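Weekend help wanted at Strazds, our little framing shop

Hi, I'm Efthymia Xenos and I run Strazds, a picture framing shop on Plusow Lane. I'm after someone friendly for two shifts a week, starting in September. You'll be cutting mats, wrapping orders and chatting with customers (they love to chat!). No experience needed, I'll teach you.

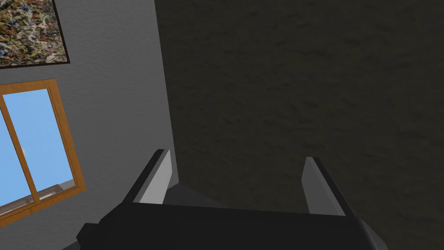

Framed abstract on a plain gray wall

Pay is $400 a fortnight, plus a staff discount on mouldings. Good colour sense is a bonus, and so is a steady hand with glass. Drop your resume in before noon and ask for me or Lautaro. We'd love to meet you!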